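建築見学用の単眼鏡「Aler」レビュー 去年の6月から使ってみて

更新日：3月2日

建物を見に行くときに双眼鏡を持っていくべきか、という質問をときどきもらいます。私の答えは以前から「持っていったほうがいい」で、長いあいだPfeifferの小型双眼鏡を使っていました。去年の6月にAlerの単眼鏡に替え、それ以来、見学にはほぼこちらだけを持っていっています。使い続けて良い点も悪い点も出そろったように思うので、まとめておきます。

購入したのはPetexの店頭です。通販でも扱いはありますが、単眼鏡は覗いてみないと分からない部分が多く、できれば現物を触ってから買うことをすすめます。レンズの性能表は似たような数字が並んでいても、目を当てる部分の形や硬さで使い心地がかなり変わります。

何を見るための道具か

建築見学で遠くのものを拡大したい場面は、意外と限られています。軒裏の納まり、高い位置にあるステンドグラスの鉛線、暖炉の上のレリーフ、吹き抜けの天井に使われた木材の継ぎ目。それから、ロープの向こう側で近寄れない部屋の家具や照明です。鳥を追う人のように高い倍率は要りません。立ったまま、手で持って、ぶれずに細部が見えることのほうがずっと大事です。

Alerの倍率は5倍です。カタログを見ると物足りなく感じるかもしれませんが、室内で使うならこのくらいがちょうどよいと思います。これより高い倍率のものも店で試しました。天井の一点は確かに大きく見えるものの、いま自分がどこを見ているのか分からなくなりやすく、隣の部材との関係がつかめません。建物の細部は周囲とのつながりで見たいので、視野が広いほうを選びました。

もうひとつ重視したのは、近い距離でもピントが合うことです。Alerは2メートルまで寄れます。資料館のガラスケースの中の図面や、手すり越しに見る造り付けの棚など、近いけれど近づけないものは多く、ここが合わない機種だと出番が半分になります。前に使っていたPfeifferの双眼鏡は遠景は申し分なかったのですが、近いものが苦手で、展示室に入ると鞄にしまっていました。

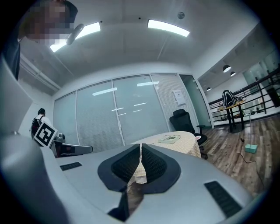 見え方については、中央部は十分にくっきりしています。白い漆喰の壁に細い影が落ちているようなところでも、線がにじみません。周辺はやや流れます。窓枠の直線を視野の端に置くと少し曲がって見えるので、水平や垂直を確かめたいときは対象を真ん中に入れ直します。この価格帯なら仕方のないところでしょう。色は、わずかに黄色い側に寄る印象があります。古い煉瓦や大谷石のような石を見ていると分かりませんが、白いタイルを見ると気づきます。

暗い室内では、さすがに苦しくなります。古い住宅は保存のためにカーテンを閉めてあることが多く、夕方の食堂の梁などは、肉眼で見たほうがよく分かったこともありました。明るさを優先するなら口径の大きな機種になり、そのぶん重くなります。どこで折り合いをつけるかは、よく行く建物によると思います。

持ち歩きと操作

重さは200グラムです。首から下げて半日歩いても、肩にはほとんど響きません。上着のポケットにも入りますが、片側だけが下がるので、私は付属のストラップで首にかけています。ストラップは幅が細く、夏に襟のない服を着ていると首の後ろが擦れました。今は手持ちの布の紐に付け替えています。

ピントは接眼部の近くのリングを回して合わせます。動きはなめらかで、片手でも回せます。片手が空くのは単眼鏡の大きな利点で、私はもう片方の手に平面図のコピーを持っています。図面を見て、覗いて、また図面を見るという動きを繰り返すので、両手がふさがる双眼鏡だとそのたびに持ち替えることになります。

ただ、リングが軽すぎるのは気になります。首から下げて歩いているうちに服に触れて回り、次に覗いたときはたいていぼけています。すぐ直せることではあるのですが、ガイドの説明に合わせて「あの角を見てください」と言われたときに、その数秒で話が先へ進んでしまいます。もう少し抵抗があってよかったと思います。

眼鏡をかけている人は、目当てのゴムを折り返して使います。私も眼鏡なのでずっと折ったままです。このゴムが冬は硬くなり、折り返しが勝手に戻ることがありました。視野は裸眼で覗いたときより少し狭くなりますが、端まで見えないというほどではありません。

ケースは別売りで2,000円です。厚手のフェルトで作りはきれいですが、口が深く、取り出すのに手間がかかります。館内では出し入れが多いので、移動中の保護用と割り切るのがよさそうです。私は結局、眼鏡拭きで包んで鞄に入れることが増えました。
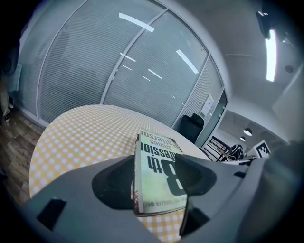

淡い緑と白の表紙のペーパーバック

実際の見学で使ってみて

いちばん長く使ったのは、Skoddenの住宅群を見に行ったときです。Gunther Mühlbauerが設計した戸建てが坂道に沿って並んでいて、今も人が住んでいる家が多く、中に入れるものは限られています。外から見る場合も敷地には入れないので、道路から軒先や煙突を見上げることになります。

ここではAlerがよく働きました。Mühlbauerの家は、軒先の板の端に浅い溝が彫ってあります。図集の写真では影になっていて、私は長いあいだ、ただの板の重なりだと思い込んでいました。道から覗いてみると溝は角の手前で止めてあり、角の部分だけが無地で残されています。雨水の処理のためなのか、見た目のためなのかは分かりません。案内をしてくれたNele Ackermannさんによれば、地元でも意見が分かれているそうです。

住宅地で使うときの注意も書いておきます。人の住んでいる家に向けて光学機器を構えるのは、たとえ見学者だと分かっていても気持ちのよいものではありません。Skoddenの見学会では、窓には向けない、軒と屋根だけにする、という決まりが最初に伝えられました。単眼鏡は双眼鏡より目立ちませんが、目立たないことがかえって怪しく見える場合もあります。案内の人と一緒のときだけ使うのが無難です。

公開されている家の内部では、居間の高窓を見るのに使いました。色ガラスは入っておらず、透明なガラスを細い桟で割っただけの窓です。桟の断面が上下で違うことには、下から肉眼で見ていて気づきませんでした。同じ組にいたIbsa Ayeleさんに貸したところ、桟より先にガラスの波打ちを見つけていました。見る人によって目の行くところが違うのは、こういう道具を回して使うときの面白さです。貸すたびに眼鏡の有無でゴムを直すことになるので、大人数で回すのには向きません。

双眼鏡との比較

Pfeifferの小型双眼鏡と並べて使ってみた感想も書いておきます。遠くの塔や、谷をはさんだ向かいの建物を眺めるなら、双眼鏡のほうが断然楽です。両目で見るので疲れが少なく、奥行きも感じられます。壁面から庇がどれだけ出ているかといった立体の把握は、単眼鏡では頼りにできません。片目をつぶって見続けると目の周りが疲れてくるので、慣れるまでは両目を開けたまま覗く練習をするとよいと思います。

一方で、室内と近い距離ではAlerに分があります。軽さと、片手で扱えることと、ピントの合う範囲。私の見学はほとんどが住宅か小さな教会堂なので、そちらを取りました。大きな庁舎や駅舎、橋のようなものをよく見に行く人なら、答えは逆になるでしょう。

写真を撮って後で拡大すればよいという意見もあります。外観ならその通りですし、私も撮ります。ただ、内部は撮影禁止の建物がまだかなりあり、撮れる場所でも、見ながら考えるのと家に帰って画面で見るのとでは頭に残るものが違います。Žofie Machalaさんは見学中は一切撮らず、単眼鏡とスケッチ帳だけで回るそうで、見せてもらった帳面には照明器具の吊り元ばかりが描いてありました。

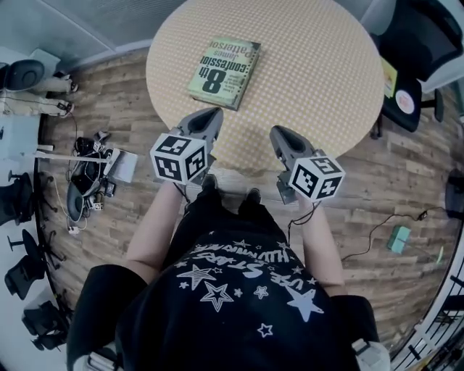
手入れと耐久性

これまでに大きな故障はありません。一度、石の階段に落としましたが、縁の塗装が小さく剥げただけで、見え方は変わりませんでした。運が良かったのかもしれないので、丈夫さの保証としては読まないでください。

防水ではありません。小雨の日に使うと、接眼部とゴムの隙間に水が入り込みます。宿に戻ったらゴムを外して乾かすようにしています。外すのは簡単ですが、はめ直すときに向きがあり、間違えると眼鏡に当たる側が斜めになります。説明書にはこの点の記載がなく、最初は不良品かと思いました。

寒い外から暖房の入った室内へ入ると、レンズが曇ります。冬の見学では建物に入る少し前から上着の内側に入れておくと、多少ましです。拭くときは外側だけを軽く拭きます。対物レンズが少し奥まっていて、縁の埃が布では取れないので、小さなブロワーがあると便利です。

修理についてPetexに聞いたところ、担当のJericho Sisonさんから、ゴムの目当ては部品として取り寄せができ、リングの調整は本体を預かって行うという返事をもらいました。リングの軽さを直してもらえるのかも尋ねましたが、仕様の範囲内なので調整の対象にはならないとのことでした。

買う前に確かめたいこと

店で試すときは、天井の隅を見るのがいちばん参考になります。隅の三本の線が交わるところを真ん中に置いて、線がきれいに見えるか。そのまま少し横にずらして、どのあたりから線が曲がるか。次に、棚の値札など近いものにピントを合わせてみてください。眼鏡の人は必ず、ゴムを折った状態でも覗いてみること。

手の大きさとの相性もあります。Alerは細身で、私の手には合っていますが、手の大きい人が持つとリングとゴムの両方に指がかかり、ピントを回すたびに目当てが動いてしまうようです。Ayeleさんもそこが使いにくかったと言っていました。

色は黒と灰色の二種類があります。私が選んだのは灰色で、手垢は目立ちません。黒のほうが館内では落ち着いて見えるので、どちらでもよいと思います。

評価のまとめ

良い点：軽い。近いものにピントが合う。片手で使える。中央の見え方は値段以上。
気になる点：リングが軽く、歩いているうちにずれる。周辺の像が流れる。暗い室内に弱い。ケースが使いにくい。
向いている人：住宅や小規模な建物の内部をよく見に行く人。眼鏡の人も可。
向いていない人：遠景が中心の人。雨の日も外で使いたい人。

次の見学では、三脚に付けられる小さな金具を試すつもりです。本体に穴がないので挟んで留める形になりますが、庭から同じ軒先をゆっくり見比べるときに手が疲れるのを何とかしたいと思っています。使えるようならこのページに追記します。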